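Getting a copy of a collision report after a hit-and-run

Dinesh Naidu
Posted 2018-05-22

My parked car was hit overnight on Cleltau Street in March and the driver took off. An officer came out, took photos of the door and gave me a card with a report number. My insurer, Florken, now wants the full report before they pay the repair bill of $3,239. The front desk at the station told me to request it in writing and I have heard nothing back. Has anyone here gotten one?

Bhavana Gounder

I went through this last year. The records office is separate from the front desk, and the desk staff can't see your request. Call records directly and have the report number, the plate and the street ready. Mine came by mail. The other driver's details were blacked out, but the insurer accepted it that way.

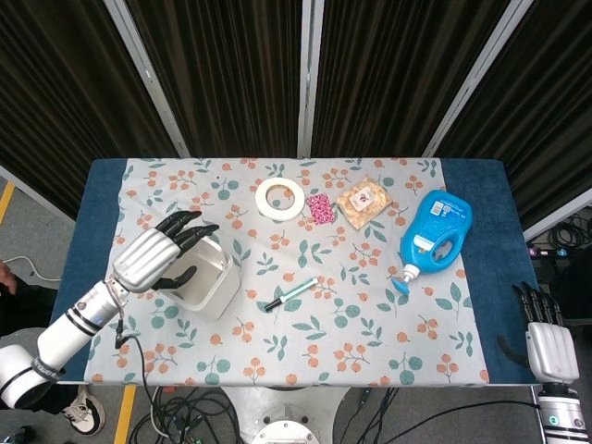

Do I need the officer's name to ask for the report?
The report number is enough, and records can look up the officer from it.

If they say the case is still open, ask for the short version. It has the date, place and damage, and most adjusters will take that.

Ismael Honorato

call your insurer, they can get it themselves. mine did

Ravindran Subramaniam

Ismael is right for some companies, but check whether they charge it back to you. I would also ask nearby shops for video soon. The store by my building only kept 3 weeks of it, and by the time the police asked it was gone. They never found the driver in my case. I paid the deductible and that was the end of it.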